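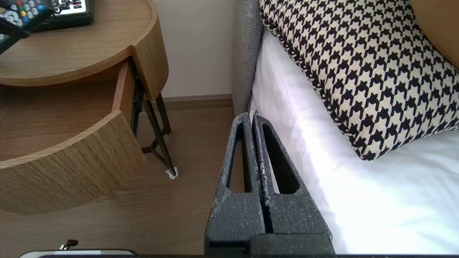

Brisa Magaña pregunta en los comentarios de la versión anterior si es necesario repetir la calibración de la muñeca cada vez que se cambia el archivo de planificación. La respuesta es no: Pramix guarda la calibración aparte, y solo se pierde cuando se borra el perfil completo. Hemos añadido la nota correspondiente después del paso 3.

4.2 Configurar la percepción cercana con Pruller

Esta sección supone que el nodo de control ya está en marcha y que la pinza responde a las órdenes de abrir y cerrar. Si no es así, vuelva a la sección 4.1.

1. Cierre los dedos de la pinza hasta que queden juntos. La máscara de los dedos se calcula siempre en esta posición.

2. En Pruller, abra el menú Máscaras y elija "Nueva desde vista actual". Los dedos tienen aberturas alargadas, y por ellas se ve el fondo. Active la opción "Respetar huecos", de otro modo el programa toma como pinza también el suelo o la sábana que se ve a través.

3. Guarde la máscara con el nombre del perfil. No utilice espacios ni acentos en el nombre.

Nota: la calibración de la muñeca se conserva al cambiar de planificador. Se borra únicamente con la orden "Eliminar perfil".

4. Fije el límite de la nube de puntos en 2,000 por ciclo. Con valores más altos el planificador recibe los datos tarde y el movimiento se hace a saltos.

5. Para muebles con cajones, marque "Articulado" en la ficha del objeto. Un cajón abierto cambia el volumen ocupado, y el mapa de colisiones debe actualizarse antes de cada trayectoria. Los frentes curvos se aproximan con 8 segmentos; para una mesita redonda este valor es suficiente.

Precaución: no envíe trayectorias mientras el indicador "Mapa" esté en amarillo. El planificador las acepta, pero trabaja con el mapa viejo.

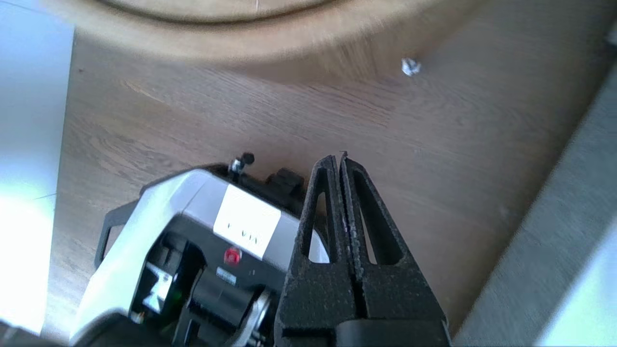

Idotura · Departamento de Percepción y Planificación

4.3 Objetos pequeños en el suelo

Los objetos claros y pequeños, como la bolita blanca arrugada que está sobre la madera, pueden quedar fuera del mapa si el filtro de ruido es demasiado fuerte.

1. Baje el filtro de ruido de 26 a 11.

2. Desactive el suavizado temporal mientras la muñeca se mueve. Una vista con desenfoque no sirve para estimar el borde de un objeto.

3. Lance "Segmentar suelo" y compruebe que las vetas de la madera no aparecen como objetos separados. Si aparecen, suba el filtro de uno en uno.

4. Cuando hay luz fuerte por un lado, fije la exposición a mano.

Nota: los equipos que usan el planificador Rivadeneyra encuentran estos mismos ajustes en la pestaña Escena, con los nombres en inglés.

Los valores se escriben en el perfil al pulsar Aplicar. Para volver a los de fábrica, vea la sección 4.6.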